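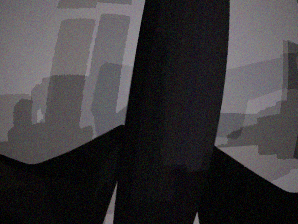
4월 13일 목요일. 흐림, 바람 없음. 오전에는 대패날만 갈았다.

어제 저녁 물푸레나무 판을 밀다가 결이 뜯긴 자리가 남았다. 옹이 주변이 특히 심하다. 덧날 간격을 줄여도 같은 자리가 뜯겼고, 대팻밥이 가장자리에서 실처럼 갈라져 나왔다. 날 끝을 창 쪽으로 기울여 보니 가운데에서 오른쪽으로 약간 치우친 곳에 흰 선이 보였다. 빛이 반사된다는 것은 끝이 둥글어졌다는 뜻이므로 더 조정할 것이 없다. 날을 빼고 작업을 접었다.

날의 상태부터 적는다. 두께 3밀리미터, 탄소강. 지난 9월에 엘 카티브에서 산 것이다. 경사면 각도는 25도로 맞춰 놓았고 끝에 아주 좁은 이차 경사면을 주어 쓴다. 문제는 이 이차 경사면이 그동안 조금씩 넓어졌다는 점이다. 급할 때마다 끝만 살짝 고쳐 쓰고 넘어간 결과다. 넓어질수록 숫돌에 닿는 면적이 커지고, 같은 시간 갈아도 덜 갈린다. 게다가 손으로 각을 잡으면 매번 조금씩 서는 쪽으로 틀어진다. 오늘은 이차 경사면을 전부 없애고 처음부터 다시 내기로 했다.

뒷면 확인. 날 뒷면에 유성펜으로 격자를 그리고 평평한 숫돌 위에서 몇 번 밀었다. 끝부분의 잉크는 고르게 지워졌고, 왼쪽 모서리 바로 안쪽에 쌀알만 한 얼룩이 남았다. 살 때부터 있던 우묵한 곳일 수도 있고 녹을 긁어낸 자국일 수도 있다. 끝선에는 닿지 않으니 그대로 두었다. 언젠가 경사면이 거기까지 올라오면 뒷면을 다시 잡아야 한다.

숫돌 준비. 800번 돌은 밤새 물에 담가 두었고 1,000번 돌은 물만 뿌려 쓰는 종류라 꺼내 놓기만 했다. 두 돌의 번호 차이가 작아서 함께 쓰는 것이 이상하게 보일 수 있는데, 제조사가 다르고 결합제도 다르다. 800번은 무르고 슬러리가 빨리 나온다. 깎는 속도가 빠른 대신 가운데가 금방 파인다. 1,000번은 단단하고 느리다. 슬러리가 거의 나오지 않고, 물이 마르면 표면이 금속 가루로 번들거린다. 실제로 남는 흠집의 깊이는 번호가 말하는 것보다 훨씬 크게 차이 난다.

둘 다 면을 잡고 시작했다. 유리판에 연마지를 붙이고 숫돌 면에 연필로 빗금을 친 다음, 빗금이 모두 사라질 때까지 민다. 800번 돌은 가운데 빗금이 끝까지 남았다. 직선자를 대각선으로 대 보니 한쪽 대각선에서 빛이 샌다. 비틀렸다는 말이다. 지난번에 모서리 쪽을 아껴 쓴 탓이다. 면을 다 잡고 나서 네 모서리를 비스듬히 죽였다. 이걸 빼먹으면 숫돌 모서리가 떨어져 나오면서 날에 깊은 줄을 낸다.
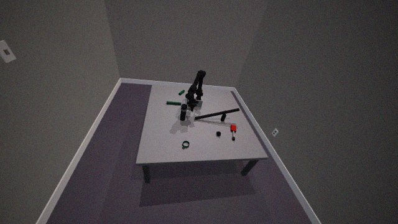 본 작업은 경사면부터. 각도 지그를 쓸지 손으로 할지 잠깐 고민하다가 지그를 썼다. 손으로 하는 쪽이 빠르지만 오늘은 각도를 다시 정하는 날이라 기준이 필요했다. 돌출 길이는 나무토막으로 만든 게이지에 맞췄다. 게이지는 재작년에 오스만 슬라위가 깎아 준 것으로, 턱 하나에 스토퍼를 붙인 단순한 물건이다. 나무가 습기를 먹으면 길이가 변하지 않느냐고 그때 물었더니 결 방향으로는 신경 쓸 만큼 변하지 않는다고 했다. 오늘 버니어로 재 보니 처음 적어 둔 값과 같았다.

800번에서 밀 때는 당기는 방향에만 힘을 주었다. 밀 때도 힘을 주면 지그 바퀴 밑에 슬러리가 끼어 각도가 미세하게 올라간다. 경사면 뒤쪽부터 닿기 시작해 점점 앞으로 나아갔고, 이차 경사면의 띠가 줄어드는 것이 눈으로 보였다. 띠의 오른쪽이 먼저 사라졌다. 날이 지그에 비뚤게 물린 것이 아니라면 이전 이차 경사면이 비뚤었던 것이다. 직각자를 대 보니 끝선이 옆면과 직각이 아니었다. 왼쪽이 조금 더 길다. 손가락 압력을 왼쪽으로 옮겨서 남은 띠를 지웠다. 중간에 물을 자주 보충했고 슬러리는 씻어내지 않았다.

여기서 시간이 많이 들었다. 라디오 한 꼭지가 끝나고 다음 꼭지도 반쯤 지났을 때에야 뒷면에 거스러미가 잡혔다. 손톱을 뒷면에서 끝 쪽으로 밀어 확인한다. 끝선 전체에서 똑같이 걸려야 하는데 처음에는 왼쪽 끝이 매끈했다. 그쪽만 더 갈아서 맞췄다. 거스러미가 어느 한 곳이라도 없으면 그곳은 아직 갈린 것이 아니다. 너무 커도 좋지 않다. 거스러미가 크면 떨어질 때 끝을 물고 떨어진다.

1,000번으로 넘어가기 전에 날, 지그, 손, 작업대 순으로 씻었다. 지그 바퀴의 홈에 낀 입자는 칫솔로 털었다. 예전에 바퀴를 씻지 않고 넘어갔다가 고운 숫돌에 굵은 입자를 옮겨 묻힌 적이 있다. 그날은 숫돌 면을 다시 잡느라 오후를 다 썼다.

1,000번에서는 같은 각도로 800번의 흠집이 보이지 않을 때까지만 갈았다. 확대경으로 보면 흠집의 방향이 나란해서 남은 굵은 줄을 구분하기 쉽다. 일부러 날을 조금 비스듬히 두고 밀면 새 흠집이 다른 방향으로 생기니 더 쉽다. 굵은 줄 두어 개가 끝까지 남았는데 끝선에 닿지 않아서 무시했다. 그다음 게이지의 짧은 쪽으로 돌출 길이를 바꿔 이차 경사면을 냈다. 당기기 몇 번이면 충분하다. 폭이 머리카락 정도로 나왔고 좌우 차이는 눈으로 분간되지 않는다.

마무리는 푸로 연마제를 바른 가죽. 푸로는 왁스가 많아 겨울에는 잘 발리지 않는데 오늘은 괜찮았다. 가죽에서는 반드시 당기기만 한다. 뒷면을 붙여서 한 번, 경사면을 세워서 몇 번, 다시 뒷면. 거스러미가 가죽 위에 은빛 실로 남았다. 푸로 대신 더 고운 숫돌을 써야 한다는 것이 야드비가의 일관된 의견이다. 가죽은 눌리면서 끝을 둥글린다고 한다. 이론으로는 맞다. 다만 얇은 가죽을 판에 붙여 쓰고 힘을 거의 주지 않으면 내 작업에서는 차이를 느끼지 못했다. 내 쪽에서 비교 시험을 제대로 한 적이 없으니 반박이라고 할 수는 없다.

시험은 소나무 마구리면으로 했다. 무른 나무의 마구리를 끌처럼 손으로 밀어 깎아서 면이 반들거리면 통과, 봄에 자란 연한 층이 부서져 희게 일어나면 불합격이다. 첫 번째는 가운데가 깨끗하고 왼쪽 끝에 흰 줄 하나. 확대경으로 다시 보니 왼쪽 모서리 근처에 거스러미가 접혀 붙어 있었다. 가죽에 몇 번 더 문질러 떼어냈다. 두 번째는 전체가 깨끗하게 나왔다. 팔의 털을 깎아 보는 시험은 하지 않는다. 거스러미가 붙은 날도 털은 깎인다.

점심은 빵과 삶은 달걀. 먹는 동안 이합 파우지에게서 전화가 왔다. 테타르 쪽 제재소에서 나온 물푸레나무가 아직 남아 있다고 한다. 폭이 넓은 판은 이미 나갔고 남은 것은 심재 색이 섞인 것뿐이다. 다리 재료로는 상관없으니 두 장을 부탁했다. 함수율을 재서 알려 달라고 했는데 측정기 건전지가 없다고 해서 받고 나서 내가 재기로 했다.
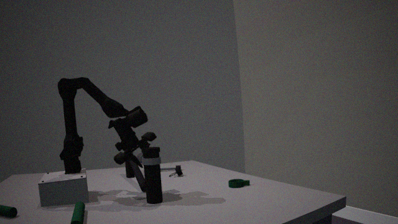 출처: 크누트 오스터만

오후에는 덧날을 손봤다. 덧날 앞 끝이 날 뒷면에 빈틈없이 닿지 않으면 대팻밥이 그 사이로 파고든다. 두 장을 맞대고 창에 비추니 오른쪽에서 실오라기 같은 빛이 보였다. 덧날의 밑면을 숫돌 끝에 걸치고, 뒤쪽을 숫돌 면보다 조금 낮춰서 앞 끝 선만 갈았다. 빛이 사라진 뒤에 윗면의 둥근 부분도 가죽으로 문질렀다. 여기가 거칠면 대팻밥이 올라타지 못하고 접힌다. 나사를 조일 때 덧날이 시계 방향으로 조금 돌아가는 버릇이 있어서, 미리 반대쪽으로 틀어 놓고 조였다.

덧날 간격은 눈대중이다. 날 끝과 덧날 끝 사이에 보이는 은색 띠의 폭으로 판단한다. 숫자로 적어 두면 좋겠지만 재는 도구를 대다가 끝을 상하게 할 것 같아 한 번도 재지 않았다. 모아타즈 벤키란이 진에스홀름에 있을 때는 얇은 종이를 간격자로 썼는데, 종이가 눌리는 정도가 사람마다 달라 결국 각자 자기 값이 되었다. 그래도 같은 사람이 같은 종이를 쓰면 반복은 된다. 다음에 해 볼 것.

조립해서 어제 그 판을 다시 밀었다. 첫 대팻밥은 왼쪽만 나왔다. 좌우 조절 레버를 아주 조금 움직이고 다시. 전체 폭이 나왔고 두께도 고르게 보인다. 옹이 오른쪽의 뜯김은 몇 번 만에 없어졌다. 왼쪽은 결이 서로 반대로 만나는 곳이라 얕은 자국이 남았다. 방향을 돌려서 밀면 이번에는 오른쪽이 일어난다. 덧날 간격을 더 줄이니 대팻밥이 곧게 서서 나오고 저항이 눈에 띄게 늘었다. 밑판에 초를 칠했다. 자국은 줄었으나 완전히 사라지지는 않았다. 각도를 세운 긁개로 마무리하면 될 깊이다. 긁개는 아직 갈지 않았다.

끌도 두 자루 같은 순서로 갈려고 꺼냈다가 좁은 것만 했다. 좁은 끌은 지그에 물리면 좌우로 흔들려서 손으로 갈았다. 폭이 좁으면 각도를 느끼기 어렵고 숫돌에 골이 파인다. 숫돌 가장자리 쪽을 나눠 쓰는 수밖에 없다. 넓은 끌은 모서리에 이가 하나 나갔는데 숫돌로 없애기에는 깊다. 그라인더 숫돌바퀴를 먼저 드레싱해야 하고, 드레서가 어디 있는지 모르겠다. 공구함 아래 칸에 없었다.

정리. 800번 돌은 물에서 꺼내 세워 두었다. 계속 담가 두는 사람도 있지만 이 돌은 오래 담그면 표면이 물러진다. 1,000번 돌은 닦아서 상자에. 날에는 동백기름을 얇게 먹였다. 기름을 바르기 전에 헤어드라이어로 나사 구멍 안쪽까지 말렸다. 슬러리 섞인 물은 양동이에 받아 가라앉힌 뒤 윗물만 버렸고, 가라앉은 것은 신문지에 싸서 따로 버릴 것이다. 하수구에 그대로 버리면 굳는다.

날의 남은 길이는 버니어로 재서 공책 뒤쪽 표에 적었다. 지난 기록과 비교하면 이번에 많이 줄었다. 이차 경사면을 통째로 없앴으니 당연하다. 앞으로는 고쳐 갈 때마다 띠의 폭을 같이 적기로 하고 표에 칸을 하나 더 그렸다.

내일 할 것: 드레서 찾기, 긁개 갈기, 유리판에 붙일 연마지 주문. 야드비가 야브원스카에게 빌린 직선자는 주말 전에 돌려줘야 한다. 돌려주기 전에 내 직선자와 맞대어 한 번 더 확인할 것.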